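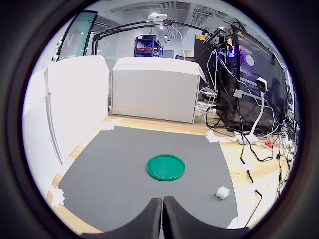 Hurdale Tenants' Group, minutes of the March meeting

Typed up by me, the secretary, from my own notes, so if you said something brilliant and it isn't in here, send me a message through the building page and I'll add it before these get approved.

We started at 7:10 p.m. because the front door buzzer was sticking again and people kept having to go down and let each other in. The February minutes were approved with one fix: I had written that the bike room would be painted, and it's only the bike room door.

Laundry room hours

This took up most of the evening (no surprise there!). The building manager has offered to keep the laundry room open all night, 365 days a year, if we agree to it as a group. The night shift people love the idea. The folks on the first floor, right over the dryers, do not love it at all, and one of them brought a phone recording of the spin cycle and played it for us. It's loud! I live on the fourth floor and had no clue.

We went back and forth for a good while and ended up with a trial: washers open all night, dryers off at 11 p.m., and we talk about it again in June. I'm supposed to make the sign. Somebody asked if the trial could start right away and the answer is yes, as soon as the sign is up, so I guess that's on me.
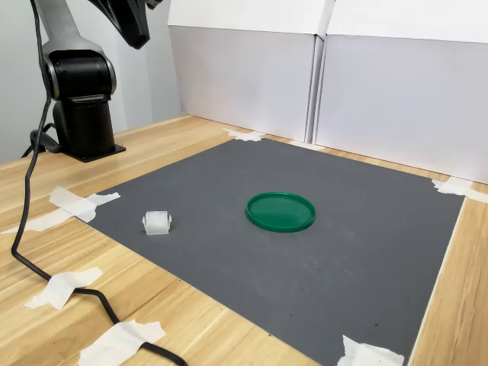 The other laundry thing is the card reader. Bamis, the company that runs it, says a replacement is on order but couldn't give us a date. Until then keep your receipts if it charges you twice, and put them in the envelope taped to the office door with your apartment number on the back. I've been double charged myself, so believe me, I'm following this one closely.

Courtyard money

We have $400 left over from the summer cookout. Two ideas came up, new benches or a shade sail for the corner by the mailboxes. The benches people liked come from Geum Garden Supply and the money would cover 2 of them, delivered, if we put them together ourselves. The shade sail would need holes drilled in the brick, and the owner has to sign off on that, and we all remember how long the awning took.

Vote was for the benches, with one no. The no vote wanted it written down that benches without shade are useless in July. It's now written down. I'll also ask the owner about the brick so we at least have an answer for next year.

Internet offer

Starkier sent a flyer offering a group rate if enough apartments sign up. I read the small print out loud and the rate is only good for 3 months, and then it goes up to whatever they feel like charging. Lots of groaning. We left it that anyone who wants it can sign up alone, and the group won't put its name on anything. If you already got the call where they say the building has "joined," we haven't.

Odds and ends

The hallway light outside the recycling closet is flickering again. Reported in January, reported in February, being reported again tomorrow morning by me.

Please break down your boxes. This was asked very nicely and I'm passing it along just as nicely.

Lost and found has one gray glove, a casserole lid and a set of keys on a red clip. They're in the office, ask at the window.

The stair railing between the second and third floors has been tightened, and thank you to whoever did that.

Meeting closed at 8:45 p.m. Next one is in April, same room, same time, and I'll bring the coffee if someone else can bring cups.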